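Collection Rules: Frequently Asked Questions

For operators working with hand-held grippers at desks and tables. Last revised 2024-07-17. Questions that are not answered on this page go to Siebe De Graaf at the Birham office.

Who has to follow these rules?

Everyone who records sessions for the Lollell project, at the Birham office or at home. The rules are the same in both places. Reviewers use the same page when they accept or return a session, so if something is not written here, a session will not be returned for it.

Do I have to clear the desk before I start?

No. Leave the desk the way it is normally used. Keyboards, monitors, cables, bottles and chargers may all stay. Clear only the area where you will be moving things, and take away anything that could spill, break or cut. Open drinks have to go. A closed bottle may stay.

Loose cables may remain at the back of the desk, but the grippers must not pass under or through them. If a cord crosses your working area, move it before you press record. Do not unplug anything that belongs to someone else.

Can I work on a towel or blanket?

Yes. Patterned cloth is allowed, and so is printed lettering on it. Lay it so that it does not hang over the front edge where the gripper body could catch it. Wrinkles are fine. You do not have to smooth it between takes.

How should I handle cloth?

Slowly. Cloth is the item most often returned in review, usually on account of speed. Close the fingers fully before you lift, and keep the two grippers far enough apart that their jaws do not touch. If one gripper is holding the cloth down, it stays still until the other has let go or finished its move. 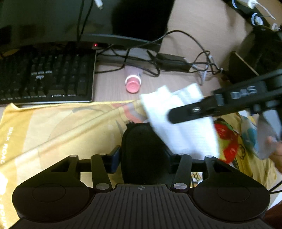 Keep your own fingers behind the jaws at all times. If the cloth slips, let it fall and pick it up again with the gripper. Do not straighten it by hand during a take. A slip is not a fault and does not need to be reported.

Is a failed grasp a reason to stop?

No. Try again up to two times in the same take. After that, stop, write "not completed" in the Prikik log and start a new take. Do not delete the failed one. Of the 1,449 takes reviewed last October, 40 were missing from the upload after operators removed them on their own, and they could not be recovered.

What may I pick up?

Anything on the approved list for your session. In general, an object is allowed if it:

- fits between the fingers without forcing them
- has no sharp edge or point
- holds no liquid that can leak
- carries no name, address or card number

Light objects with a rough or uneven surface are allowed. Grip them at a narrow part when there is one and close the fingers only until the object stops moving. Squeezing harder can mark it and puts wear on the finger tips.

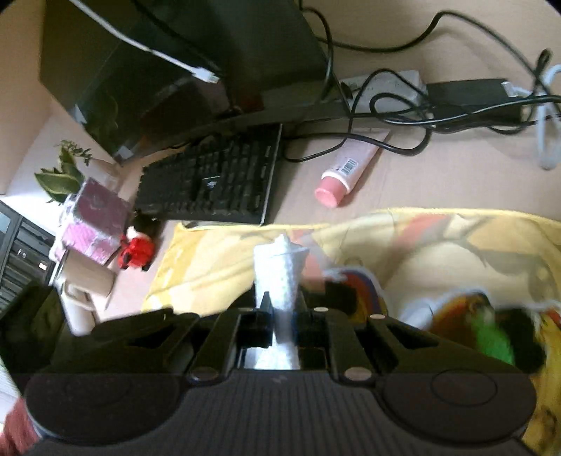
What about private things in view?

Check before every session. Letters, badges, family photos and prescription labels must be put away or turned over. Monitors should be off or locked. A barcode on ordinary packaging is not a problem. A shipping label is.

If another person walks into the room, pause. Their voice counts too. Everyone who can be seen or heard must have signed the Ebrahimi consent form, including people you live with.

Does it matter which gripper I use?

Use the pair you signed out, and do not swap one half of a pair with a colleague. Enter both unit labels in the log at the start. Look over the screws and pivots before the first take. If one has worked loose, do not tighten it yourself. Bring the unit in and sign out another.

How often are the finger tips replaced?

At 3,000 grasps or when the cushioning is split, whichever comes first. The log keeps the total. The earliest replacement so far was at 757 grasps, on a pair that had been used mostly on rough stone samples.

How long can I work without a break?

A session lasts 40 minutes at most. Put both grippers down after that and rest your hands before the next one. Operators with wrist pain should stop right away and tell Siebe. Sessions ended for this reason are paid in full.

Can I wear long sleeves and jewelry?

Long sleeves are fine if they fit closely at the wrist. Bracelets, watches and rings come off, as they can catch in the linkages.

My session was returned. What now?

Open the note in Prikik. It gives the number of the take and the rule it concerns. You have five working days to record it again or to object. Objections are read by a second reviewer, and you will get an answer in writing.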